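Karkik Travel Steamer, the small one - 3 months in

Posted in: Clothes care, Menswear

Short version, good on shirts, ok on wool trousers, bad on linen, cord too short. Keep reading if you want the rest.

Needed something for work shirts. I wear a shirt five days a week, sometimes a jacket on top, and my iron died in the spring. Scorched sole plate, brown marks on a white collar, goodbye. Didn't want another full iron and board because the apartment is tiny and the board lived behind the bedroom door and fell on me. Twice.

So, steamer. Looked at the Drovitz upright first. Nice thing but it's a pole on wheels, basically a second coat rack. Went for the Karkik handheld. Comes in white or dark gray, I got gray. Box has the steamer, a clip-on brush, a thin cloth pouch and a manual that is mostly warnings.

Heating up. Box says 30 seconds. Mine takes longer than that in the morning, long enough to brush my teeth if I'm quick. There's a light that goes from red to green but green comes on a bit early. If you start right on green it spits. Wait a little more, point it at the sink, give it one blast, then go to the shirt. Learned that on a pale blue oxford. Water spots dried out fine but I was late.

Cotton shirts. This is what I bought it for and it does the job. Plain poplin, hang it, pull the hem tight with the other hand, go down slowly. Back first, then the fronts, then sleeves. Placket needs doing from the inside or it puckers between the buttons. Collars come out soft. If you like a crisp collar with a hard fold you will not get it from this, or any steamer I think. I wear mine open most days so who cares. With a tie I notice it. Non-iron shirts are super easy, they take no time at all and look freshly pressed.

Oxford cloth, fine. Looks a bit lived in, which is how oxford should look anyway.

Linen. No. Takes forever and you end up with a shirt that looks slightly less slept in. I did one linen shirt for a wedding and ran the tank dry before I got to the second sleeve. Had to refill and wait for the light again. Borrow an iron for linen.

Wool trousers and jackets. Better than expected. The creases behind the knee drop out quickly and my navy jacket gets rid of the seatbelt line across the chest. Also takes the restaurant smell out, mostly. Don't press the head into the wool, keep it a little off. It won't put a front crease back in the trousers. For that I still go to the dry cleaner near work, Říha, they do it while you wait if you come before lunch.

Knits. Careful. A merino sweater came up lovely, then I got greedy and did the cuffs and they went wavy. They went back after a wash. Stay off ribbing.

Ties. Silk ones, through a hankerchief, quick pass, hang overnight. Worked on the one I keep rolled in a drawer. Would not try it on anything expensive.

The brush attachment is for coats, supposedly. It picks up some lint. It also falls off. I've stopped using it.

The tank. This is the main complaint after the cord. Holds 178 ml to the line, and yes I measured becuase the manual gives it in "cups" and doesn't say whose cup. That's one shirt and a half at my pace, two if they're non-iron. To give you an idea of the size, it's less than one of those little single-serve milk cartons. You fill it through a rubber flap on the side and the flap is stiff. I fill it over the sink every time now. Use filtered water if your tap is hard. Mine is very hard and I had white flecks on a black polo by week four. Vinegar rinse sorted it. 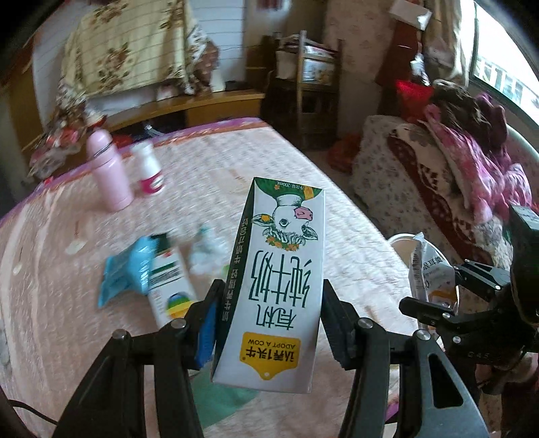
Small milk carton, 200 mL. The tank holds a bit less.

Cord. Too short. From the outlet by my closet it reaches the top of a shirt on the door hook but not the hem, so I do the bottom half kind of crouching. Extension lead fixes it but then you have an extension lead across the floor. The Drovitz has a much longer one.

Weight. Full, it gets heavy by the second sleeve. Janka Kopecký at my office has the same model and does hers sitting down with the dress hung off a cupboard handle. Tried it, helps.

Travel. Took it to a trade thing at the Cinex hall, two nights, left on a Thursday. Fits in a carry-on down the side, shoes on top. Empty it properly first. I didn't and the pouch was damp, and so was one sock. Hotel iron was leaking rust so I was glad to have it. Voltage switch is on the bottom under a little cover, you need a coin.

Noise. Sort of a hiss with a click in it. Don't run it at 6 am with someone asleep in the same room. Was told.

Build. Trigger feels cheap but hasn't failed. The lock that holds it on is useful for long runs down a coat. Some scratches on the gray plastic already, from the bag. My friend Bořivoj Oravec had one where the green light never came on, he swapped it at the store with no fuss, second one fine.

Would I buy again. For work shirts, yes. If I wore ties every day, no, I'd get a proper iron and put up with the board. If you have mostly linen or heavy cotton chinos look at something with a bigger tank.

Good: small, quick on cotton, kind to wool, ok for travel
Bad: cord, tank, spits if you rush it, brush is useless

4 out of 5. Would be a bit more with another couple feet of cord.

Edit, someone asked about suit linings. Turn the jacket inside out and go fast, lining gets spots if it drips. And take your phone out of the pocket first.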